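April, 2.40 pm – dye bench

Second go at the Serov madder recipe, wool skeins this time. Mordant bath at 10% alum, skeins in overnight, rinsed twice. Colour from the first pot much browner than the 2024 batch. Suspect the tap water, too hard. Lanying Tang reckons I let it get too hot and she's probaly right, thermometer read 196 F when I got back from the phone.

Redo at 55 C, hold an hour, no higher. Use the Clilstead rainwater if theres any left in the drum.

Skein 1521 is the control, don't dye it!!
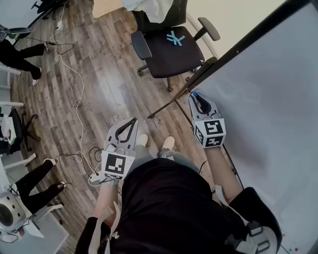
Pot two still going. Pulled a test thread at the half hour – more orange than red, chalk might shift it. Label everything before it goes on the line. Need more alum, and ask Yan re the grey fleece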